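Section 4: Rider transponders and timing points

4.1 Before you start

Skonar transponders are supplied in pairs, one for each fork leg. Both units in a pair carry the same rider number and are read as a single record by the Simden timing console. A rider who starts with one unit will still be recorded, but the console flags the result as provisional until a commissaire confirms it.

You will need:

the start list, exported from your entry system as a CSV file
one charged Skonar transponder pair per rider, plus spares
the Simden console, running on mains power or a charged battery pack
a 4 mm hex key for the fork brackets

Note: Charge all transponders the evening before the first stage. For a Thursday start, the charging rack should be loaded by Wednesday evening. A full charge takes three hours.

4.2 Loading the start list

1. Switch on the console and wait for the status light to turn solid green.

2. Select Event, then Riders, then Import. Choose the CSV file and check that the column headings match those shown on screen. The console will accept up to 155 riders per race. Larger fields must be split by category.

3. Select Assign. The console allocates transponder numbers in bib order. If teams have already been issued with transponders, select Assign Manually and scan each pair against the rider's bib.

4. Print the assignment sheet and keep it with the race documents. Late withdrawals should be struck through on the printed sheet and marked DNS on the console. Do not delete the rider, as this shifts every number below it.

4.3 Fitting the transponders

1. Position the bracket on the outside of the fork leg, level with the hub axle or no more than 2 cm above it. Units mounted higher may be missed at bunch finishes.

2. Tighten the bracket bolt until the unit cannot be turned by hand.

Caution: Do not overtighten on carbon forks. Use the rubber liner supplied with each bracket. Damage to forks or finish is not covered under the Simden hire agreement.

3. Repeat on the opposite leg, then roll the bike over the test mat. The console should sound one tone for each unit.

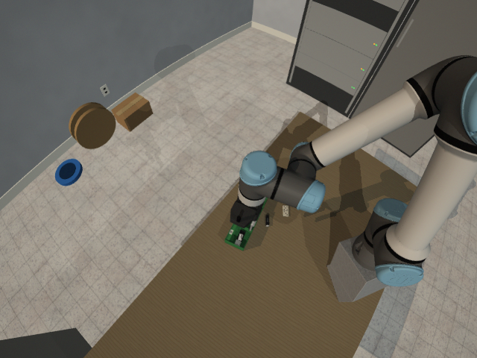

4.4 Setting up the finish line

1. Lay the Skundureo antenna strip across the full width of the road, with the arrow on the end cap pointing in the direction of travel. The strip must sit flat. Sweep away loose gravel first.

2. Tape both long edges to the bitumen with the cloth tape provided. Duct tape leaves a residue and will lift in hot weather.

3. Run the antenna cable to the kerb and back to the timing tent. Cover any section that crosses a footpath.

4. Connect the cable to port A. Port B is reserved for the backup strip, which is laid four metres beyond the line.

Note: Keep team cars, spare bikes and charging racks well clear of the strip – a stationary transponder within range generates continuous reads and will fill the passing log.

4.5 Intermediate points

Sprint and climb points use the Shen roadside unit, which stores passings and forwards them when a mobile signal is available. Set the point type before the race leaves the start. If a unit shows over two minutes of clock drift, resynchronise it from the console menu and repeat the test pass. Points without mobile coverage must be downloaded by cable after the broom wagon has gone through.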